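Drirnen Hand-Held Gripper, Set of Two

Equipment > Demonstration tools > Hand-held

Stock: 27 sets. Lead time on spare finger pads runs into December.

What it is

The Drirnen is a two-finger gripper you carry in your hand. You pick things up with it, it records what the fingers did, and a policy is trained on the recordings. The pitch is that you can skip teleoperation. We sell it, and we think the pitch is only partly proven, so please read the results section before you order.

Fingers and linkage

The pads are dark green blocks with a matte, slightly rough face and small round holes through them. Brass-colored bushings sit in the linkage joints. Pads scuff along the upper edge with use. We don't count that as a fault and won't replace them for it.
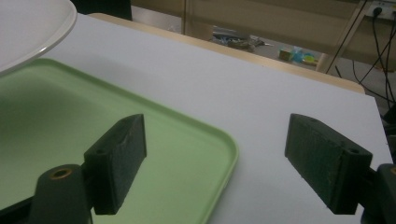 The plate and tray task

Most of the claims made for this tool come from the Grestidura method, which trains on plain tableware: a white plate, a light green tray, a white tabletop. The published set has 1000 demonstrations. We repeated the work with 240 of our own, and that is the only part we can vouch for.

Thin, glossy objects are the hard case. A plate flat on a table gives blocky fingers very little to get hold of. Once it's standing on its edge, the pads can close on both faces, and the problem gets a lot easier. Much of the reported gain may come from that second half of the job. The Grestidura write-up doesn't score the two halves separately - we asked, and got no answer we could use. 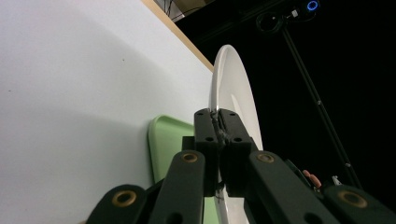 Irkus Manipulation Group - Equipment and Loans

Our results

Over 293 robot trials with the Milošević controller, edge grasps on an upright plate held up well. Lifting from flat did not, and adding more demonstrations helped less than we had been led to expect. We used one table and one plate. Anyone who quotes these trials as proof of general skill is reading too much into them, and that includes the maker's brochure.

Before you order

Check that your arm can take the same pads. Results from one finger shape don't carry over to another. Mounting hardware for the arm is sold separately.

Returns are accepted on unused sets only. Page last checked 14th July.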